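4.2 Do visible storage systems save time?

The claim that a tool wall pays for itself appears in most of the trade literature we reviewed, and it is repeated with a confidence the evidence does not support. Skelley put the saving at 30 hours per worker per year. The figure comes from a single shop, was reported by the shop's own manager, and has no baseline. Later authors cite it as though it had been measured.

Our own data are less flattering. Of the 575 retrievals logged in the May round, 262 involved a tool kept on a wall board and the rest a tool kept in a drawer or chest. Median retrieval time was lower for the boards, but the gap closed once we removed searches for tools that had been put back in the wrong place. What the boards seem to offer is a faster check on whether a tool is missing. That may be worth having, but it is a different benefit from the one usually advertised, and it depends on people returning things in the first place.

A further problem is that "pegboard" covers very different arrangements. Some boards carry painted outlines for every tool; others are a field of holes and a few hooks that can be moved at will (Figure 3). Studies that pool the two tell us little about either. 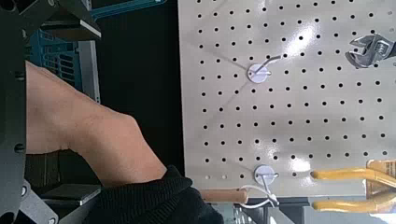
Figure 3. White pegboard with round peg hooks and, at upper right, an adjustable wrench.

Oskari Vuorinen, commenting on an earlier draft, objected that we were asking the wrong question: in his view movable hooks are meant to be rearranged until the layout suits the work, and a single round of logging catches most shops halfway through that process. He would expect the saving to show up only in the second year.

We take the point, but it makes the claim harder to test. Partanen followed 93 workstations for two years and found that most layouts were never changed after the first weeks. If the gain depends on rearranging, and few people rearrange, the average shop should expect very little. We also note that the two-year study relied on self-reports for its second half, so we would not lean on it heavily in either direction.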